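Can a machine put the dishes away yet?

I have been asked this often enough that I decided to write down an answer. My work is in packaging lines, where I have spent most of my career getting machines to pick up one thing and put it down somewhere else. People assume that if a line at Fekham can move 3000 cartons before lunch, an arm in a kitchen should be able to deal with supper for four.

The carton line is good at cartons. Each one arrives the same way up, at the same spot, with the same flaps. When we changed suppliers and the new cartons were a hair taller, we lost most of a shift. A kitchen changes suppliers every time somebody buys a mug.

I have been following plate handling in particular. A plate seems like the easiest item in the kitchen. It is rigid and round, and it has no front or back to worry about. The trouble is the edge. A plate lying flat on a cloth gives two fingers almost nothing to get hold of, and the fingers have to go low enough to catch the rim without digging into the table. A person slides a fingertip under and tips it up. We do it without looking.

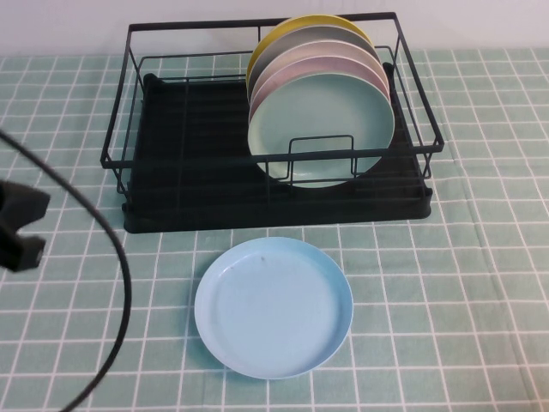

What the rack adds

Picking up is half of it. A wire rack wants a plate to go in upright, and the space it goes into may be only a little wider than the plate is thick. If the plate comes in at a slant, it catches on a wire. If the arm keeps pushing, it moves the whole rack, and then everything the arm thought it knew about the rack is out of date. On a shop floor we would bolt the rack down and put a funnel over each slot. I don't know anyone who wants a drying rack bolted to the counter.

Then there are the plates already in there. They lean. Each one leans on its neighbor, and when you take one out the others may settle somewhere new. The arm has to look again each time, and thin black wire is hard for a depth camera to see. I spent a bad October trying to get a Sasano sensor to find the wire shelves in a bakery cart. It saw the trays fine. It mostly saw the shelves as empty air with some noise in it. We ended up putting matte tape on the front edge of every shelf, and the bakery was not pleased about the cleaning.
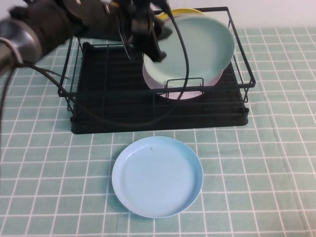 My own bench tests at home have been smaller than this. I have a secondhand Tekar arm in the garage, the light model, and I gave it a rack and a stack of cafeteria plates I bought at an auction. All of mine are white, and that was a mistake. With a green plate in front of a yellow one and a pink one, a camera has a decent chance of telling where one stops and the next starts. With white on white, mine kept reading two leaning plates as a single thick one and opening its fingers to match.

I kept a log. Over several weeks I ran 143 attempts at moving one plate from the table to the rack. I won't quote a success rate, because I kept changing things as I went and it would not mean much. The failures were mostly of two kinds. Either the fingers closed on the rim and the plate rotated out of the grip as it was lifted, or the plate got to the rack and hung up on a wire. I broke 2 plates. The others survived falls I would not have bet on.

The fix that helped most was softer pads on the fingers. I got mine from Brzozowska, who make them for handling glass sheet, and cut them down with a utility knife. The plate still rotates a little, but it does it slowly, and the arm has time to correct. Slowing the last inch of the drop also helped. A full cycle takes my arm 30 seconds when it goes well. My kids can empty the whole rack in that time if there is something in it for them.

So my answer is that a machine can put away a dish. Given a rack it has seen before, decent light and plates of one size, it can put away a fair number of them. Doing the dishes is a longer job. It includes the cheese grater, the lid that fits nothing, and the wet glass that somebody left inside another wet glass. I have not tried any of those and I don't plan to this winter.

Next I want to see whether the arm can take plates out of the rack and stack them on a shelf. Stacking flat ought to be easier than slotting, although letting go cleanly at the bottom of the move has given me trouble before. I need to build the shelf first, and the garage needs a second outlet on that wall.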